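Nornthorpe Craft Room: Heat Tool, Die-Cutting and Ink Checklist
Completed before the March card-making class. Inspected by Bernadette Mercado. Comments by Waldemar Kozłowski where marked WK.

Key: P = pass, F = fail, A = advisory, N/T = not tested

1. Heat embossing

1.1 Heat tool casing free of cracks: P
1.2 Flex and plug undamaged, cord grip holding: A
Comment: Flex on the Marchetti tool is stiff where it enters the handle. Outer sheath intact. Recheck before the next class and withdraw if any inner core shows.
1.3 Nozzle clear of powder residue: F
Comment: Fused powder on the inner rim, gold and clear mixed. Tool unplugged and left to cool, rim cleaned with a wooden stick. Retested, P.
1.4 Heatproof mat at each heat position: P
1.5 Stand provided so the nozzle does not rest on card or mat: F
Comment: 2 positions, one stand. Second stand to be ordered from Mornard. Until it arrives one heat position is closed.
WK: Agreed. The saucer used last term is not a stand.

2. Die-cutting machines

2.1 Base clamps or suction feet hold under load: P
2.2 Side platforms lock open: P
2.3 Cutting plates flat, no splits: F
Comment: Upper plate on the Prandard machine has a split running in from the short side. Removed from use. Scored but unsplit plates are acceptable — turn them over after each session.
2.4 Plate stacking order displayed next to the machine: P
2.5 Handle turns freely with no plates loaded: P
2.6 Loose thin dies returned to magnetic sheets: A
Comment: The set list gives 17 dies for the alphabet borders and the sheet has gaps. Check the floor before the room is swept.

3. Blades and trimmers

3.1 Guillotine guard fitted and arm latched when not in use: P
3.2 Craft knives capped: P
3.3 Used blades in the sharps tin, lid closed: P
WK: Tin is nearly full. Do not push blades down to make space.

4. Inks, solvents and powders

4.1 Solvent ink and cleaner kept in lidded box, away from heat positions: P
4.2 Labels legible on decanted bottles: F
Comment: One spray bottle unlabelled. Contents not known, so not relabelled. Removed from the room for disposal.
4.3 Window opens fully: P
4.4 Mica powders used with lids on between applications: N/T

5. Storage and exits

5.1 Card stock shelved below shoulder height: A
Comment: Packs of 200 sheets are on the top shelf. Move to the lower bay.
5.2 Stamp storage drawers close fully: P
5.3 Route to door clear: P

Actions
Item 1.5, second stand: Lucinda Begay
Item 2.3, replacement plate: Lucinda Begay
Item 4.2, disposal: Waldemar Kozłowski
Item 5.1, card stock: Bernadette Mercado

Heat position two stays closed until item 1.5 is signed off. 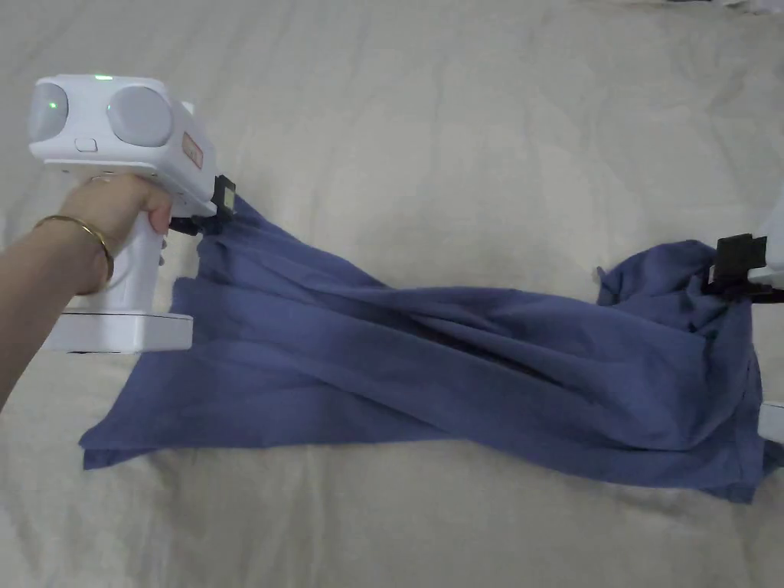

Items 1.2 and 2.6 carry forward to the next sheet as advisories.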